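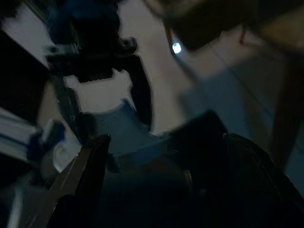 I have been itching to write this one up since August, when Chiharu Sasaki came by my desk with a plot and said "I think the hand cameras are doing all the work." She was half right, and the half where she was wrong has turned out to be the fun part.

Some background if you haven't read the earlier Tiltthorpe posts. Tiltthorpe is our two-arm policy for packing and unpacking jobs. It learns from demonstrations: someone steers the arms through a task, we record what the cameras see along with the joint positions, and the network learns to predict the next short run of motion. It gets one view from the head and one from each wrist. For training we had 1076 demonstrations, most of them steered by Obed Issahaku, who has far more patience than I do.

The question was simple. How much does each camera matter, and when? The usual way to find out is to train without one of them and see how bad things get. We did that too, but it only gives you one score for the whole task. What I wanted was a score for every moment of the task, so I could say "at this point the policy is leaning on the wrist."

So we tried something cheap. While training, we blank out one camera at random for a short stretch, and the network has to predict the motion anyway. Once it's trained, you can play back any recording, blank each camera in turn, and measure how far the predicted motion drifts from what it would have done with everything switched on. Big drift means the camera mattered right then. It's one extra line in the data loader and a slow afternoon of playback!
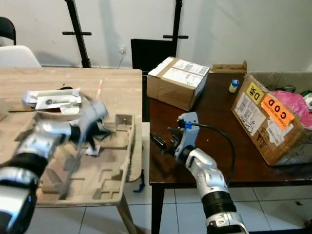 The task I keep going back to is the one with the molded pulp tray, the kind of insert that comes inside a shipping box. I love it as a test. The tray is all ridges and pockets in one pale color, so there isn't much contrast to grab onto, and paper is a pain for any gripper. There's plenty of other stuff on the tables as well, cardboard boxes and labels and a little bottle, and the policy has to leave all that alone.

We ran 50 trials of the full policy and 50 of the old one, trained without the blanking. The old one finished 30. The new one finished 36, so six more, with the same network and the same demonstrations. I would not bet the house on a gap that size (Mitsuko Amano, who is much better at statistics than me, made me promise to say so), but what pleased me was how it failed. The old policy used to freeze over the tray when a wrist view smeared during a fast move. The new one mostly keeps going on the head view and sorts itself out once the hand slows down.

And the drift plots are lovely. During the long reach, the head camera matters most, as you'd guess. Then, close to the tray, the wrist camera takes over - but later than Chiharu and I had both expected. Right up until the fingers are nearly on the paper, the head view is still doing a good share of the steering. I had always pictured the handover happening much higher up.

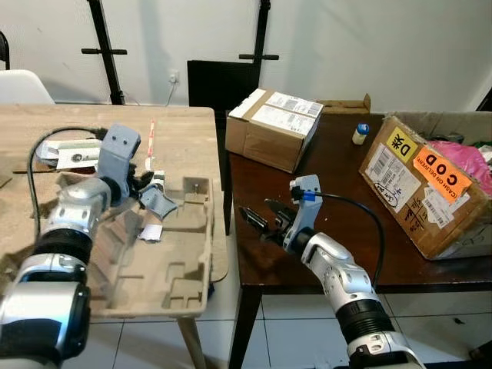
One gripper over the pulp tray, the other arm at the dark table.

The part I can't explain yet is the other arm. Blank its wrist camera while the first arm is reaching for the tray and the first arm's motion shifts too, only a little, but in nearly every recording. Toshio Higuchi thinks the network is using that view as a sort of clock, a way to tell how far along the task is. My own guess is duller: the two arms move together in so many of the demonstrations that it never learned to pull them apart. We can test this by recording a batch where one arm stays parked, and Obed has already said yes to steering it, bless him.

I also want to try longer blanks. Ours were short, and I suspect there's a length where the policy stops coasting and starts guessing. Plots for that in the next post, along with the loader code once I've cleaned up my variable names.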